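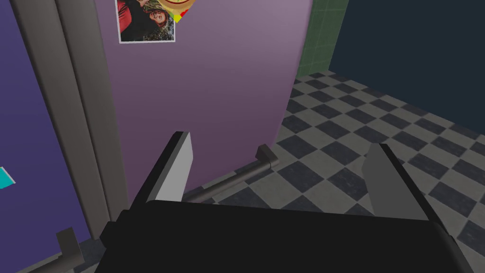 What Is a By-election?

Sometimes a councillor leaves their seat before the next main election. They may move away, fall ill or take a different job. When this happens, the people who live in that area choose someone new. This vote is called a by-election.

Mokeck held one in September, when Councillor Hubert Nowakowski retired. Two people asked to take his place: Leonie Steiner and Clyde Ostrowski. Each of them had to collect 30 signatures from local voters before their name could go on the ballot paper.

Polling stations opened at 7 in the morning and closed at 10 at night. Voters marked one cross in private and put the folded paper in a sealed box. The boxes were then taken to Vavham to be counted.

In all, 1605 people voted. Leonie Steiner received 886 votes and became the new councillor for Mokeck.

You must be 18 to vote in a council by-election in England. Younger people may still write to their councillor.

This website uses cookies. Accept all | Manage settings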